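# Sorting a Living Room Textile Basket

Most living rooms have one container that collects every soft thing without a home. Throws, cushion covers, kids' wraps, the tablecloth from a birthday lunch, a single pillowcase. This guide covers how to empty that basket, decide what stays in it, and fold what's left so you can pull one piece out without bringing up the rest.

Allow 25 minutes for one basket the first time. After that it's a short job you can do while the kettle boils.

## What you need

- The basket itself
- A clear patch of floor, preferably on a rug
- One laundry hamper or bag for washing
- One bag for things leaving the house
- A lint roller or a damp rubber glove
- A vacuum with a brush attachment
- A tape measure, if you're going to replace the basket

You don't need dividers or labels for a basket this size. They take up room and the labels fall off woven sides.

## Choosing the basket

If you already have a basket that works, skip to the next section.

Round baskets suit cloth better than square ones in a living room. Folded or rolled fabric settles against a curved wall and there are no corners for socks to disappear into. The basket should be wide enough that you can get both hands in and see the bottom with one layer removed. Tall, narrow baskets look tidy but turn into a well.

Check three things before you buy:

1. **The rim.** Run your palm around it. A wrapped or padded rim won't catch on knits. Bare cane and wire will, sooner or later.
2. **The inside.** Woven interiors let air through, which matters if throws go back slightly damp from the line. Look for loose ends and trim them with nail scissors.
3. **The base.** It should sit flat when empty. Press down on one side. If the other side lifts, it will tip when a child leans on it.

We've used the Himstead round basket in the medium size for two winters and it has held its shape. The Laltstead one is cheaper and a bit softer in the wall, so it slumps when it's half full. Either will do the job.

As for weight, a lightweight cotton throw of the kind we use comes in at 500 grams, and a wool one is a good deal more. If you plan to carry the basket between rooms, put the heavy throws somewhere else.

## Step 1: Bring the basket to the middle of the floor

Don't sort on the couch. The cushions end up in the pile, the pile ends up on the floor anyway, and you lose the couch as a place to put finished folding.

Put the basket on the rug with enough room to walk around it. Leave the couch or daybed clear apart from its usual cushions. You'll want the seat later for folding larger pieces.

If the rug is patterned, check it for pins, hair clips and small toys first. They're hard to see against a print and easy to gather up in a cloth.

## Step 2: Take things out one at a time

Tipping the basket out is faster, but everything lands in a knot and you'll refold things that were already folded. Lift pieces out individually. Take hold of each one near an edge and raise it until it hangs free of the rim, then have a look at both sides before you put it anywhere.

Start with whatever is lying across the top. It's usually the piece that gets used most, and it often hangs over the side and covers what's below.

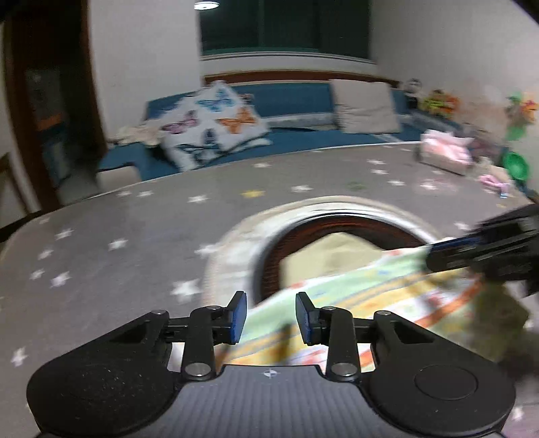

*The patterned cloth first, then the beige piece in the basket.*

Lay light prints and plain neutrals in separate spots on the rug as they come out. It makes stains easier to compare and it saves sorting again before the wash. Keep going until the basket is empty. Resist folding anything at this stage.

## Step 3: Make four piles

Every piece goes into one of these:

- **Keep here.** Used in this room at least once a fortnight.
- **Belongs elsewhere.** Bedding, towels, clothes, table linen.
- **Wash.** Anything you hesitate over.
- **Leaving.** Worn out, doubled up, or disliked.

The second pile is normally the biggest. Put it by the door now so it goes with you when you leave the room.

For the leaving pile, clean items in good order can go to an op shop. Ring first about pillows and doonas, as many shops won't take them. Torn cotton is worth cutting into cleaning rags. Synthetic fleece makes poor rags and just pushes water around.

Our basket had 11 pieces in it when we did this in September, and four went back in.

## Step 4: Clean the basket

While it's empty, turn the basket upside down outside and tap the base. Then vacuum the inside with the brush attachment, working from the rim down.

For a woven interior, go with the direction of the weave. If there's a mark, use a cloth wrung out in warm water with a drop of dishwashing liquid. Don't soak it. Natural fibres can warp if they get properly wet, and some dyed ones will bleed onto a pale throw.

Fuzzy or knitted trim picks up lint and pet hair. A lint roller handles the top layer. For hair that's worked its way in, put on a damp rubber glove and stroke in one direction until it balls up.

Let everything dry in the shade before refilling.

## Step 5: Fold for the shape you've got

A square stack in a round basket leaves gaps on every side and falls into them by the next day. Two folds work better.

**The soft roll (throws and wraps)**

1. Lay the piece flat on the couch seat.
2. Fold it in half lengthways, then in half again.
3. Fold one end in by a hand's width.
4. Roll from the folded end, firm but not tight.
5. Stand the roll on its end against the basket wall.

**The flat pocket (cushion covers, muslins, thin cloths)**

1. Fold the piece in thirds lengthways.
2. Fold both short ends to the middle.
3. Fold once more, so the loose ends are inside.
4. Slide it in upright between two rolls.

Slippery fabric won't hold a roll. Use the flat pocket for satin, polyester prints and anything with a shiny backing.

If a cloth has a different colour on the reverse, fold it with the print facing out. Otherwise you'll pull it half open to see which one it is.

## Step 6: Refill

Put the thickest rolls in first, around the outside. Thin pieces go in the centre. Stop when the tops are level with the rim or a little below.

The cloth you reach for every day can be laid loosely over the top. It's going to end up there whatever you do, and a light cotton one won't squash what's underneath.

If the lid won't go on, you've kept too much. Take out the piece you've used least and put it in the linen cupboard for a month.

## Where to put it afterwards

Beside the couch is better than in front of it. On a low daybed, the end nearest the lamp is usually free and you can reach the basket sitting down. Keep it clear of heaters and out of direct sun, which will fade the top layer along the fold lines and leave stripes. We lost a good Beyene throw that way.

On a rug, give the basket a quarter turn whenever you vacuum under it. It stops the base leaving a ring in the pile.

## Common problems

**The basket smells musty.** Something went in damp. Empty it, air it for a day, and wash everything that was touching the base. A tablespoon of bicarb sprinkled inside and vacuumed out after an hour will help.

**Things keep getting dumped in it.** Check where the next nearest container is. If there's nowhere else in the room for toys, they'll go in with the throws. A shallow tray on a shelf has fixed this for us most of the time.

**Cushions won't fit.** They shouldn't be in there. Leave the ones you use on the couch and store spare inserts flat in a cupboard. Covers can stay in the basket.

**The sides have gone floppy.** Cut a strip of thick cardboard to the inside height, curve it around the wall and pack the rolls against it. It will last a season. The Cedmont baskets come with a removable liner that does the same thing.

**Moths.** Wash or freeze all wool before it goes back. For freezing, seal each piece in a bag and leave it for at least three days. Cedar balls need sanding every few months or they stop smelling of anything.

## How often

Do a full empty at the change of season. In between, refold the top layer when you vacuum and take out anything that belongs in another room.

*Last updated Dec 18, 2025. Added the note on floppy sides.*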